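Zeria Library Trials White Work Tables Before Branch Refit

The Zeria public library will fit its upstairs workroom with white tabletops under a refit plan that went to the city's purchasing office on Tuesday. The plan covers the workroom and the adjoining mending room and is the first change to the furniture there in many years.

The present tables have dark green tops. Staff use them for checking returned books, repairing spines, laying out maps and sorting donations. According to the plan, the green tops absorb too much of the ceiling light, and small items such as staples, torn corners and catalog tags are hard to find on them. The upstairs rooms face north and depend on ceiling fixtures for most of the working day.

Chanida Meesuk, who wrote the technical section of the plan, compared three surface colors: white, light gray and pale beige. Each was judged on glare, visible scratching, ease of cleaning and contrast with paper. White scored lowest on contrast with new paper and highest on the other three measures. Most of the material handled upstairs is older stock with yellowed pages, and the plan treats the contrast problem as minor.

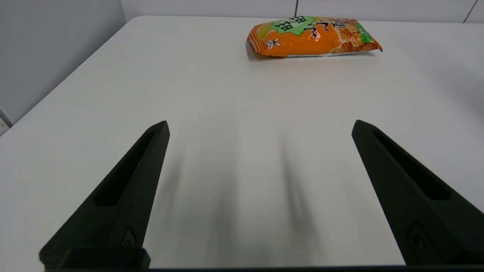
White tabletop against a pale gray wall.

The color of the wall was considered together with the color of the tops. A white wall behind a white top makes the back edge of the table difficult to judge, and the plan advises against the combination. Pale gray is specified for both rooms. The paint is to have a flat finish, with a washable band behind the sinks in the mending room.

Tables will be supplied by Dewulf, which also made the shelving on the ground floor. The tops are to have a low-gloss surface and rounded front edges. Power outlets will be mounted on the wall and not cut into the tops, so that large sheets can be laid flat across two tables pushed together. All tables will be of the same height. A request for adjustable legs was dropped after the price came in above the limit for the project.

The plan allows 1,290 for each table, delivered and assembled. Removal of the old furniture is priced separately. Ashraful Barua of the purchasing office said the figure was within the range the office had expected and that no second round of bids would be needed.

"The open point is the floor," Barua said. "The old tables are bolted down in the mending room, and the holes have to be filled and sealed before anything new goes in."

Floor repairs are assigned to Bundero, the contractor already working on the stairwell. The work covers 77 square meters in the workroom. The mending room floor will be patched only where the bolts are removed.

Cleaning instructions are attached to the plan. The tops are to be wiped with a damp cloth and mild soap. Solvent cleaners, scouring pads and colored wax are excluded. Cutting must be done on a mat, and glue pots must stand on a tray. Ink stains are to be treated the same day.

During the refit, book repair will move to the Brostska branch. Returns will be checked at the ground-floor desk, and donations will not be accepted until the workroom reopens. Map requests can still be made, but readers should allow two extra working days for delivery to the reading room.

The purchasing office is due to sign the furniture order in September. Floor work will begin once the rooms have been cleared.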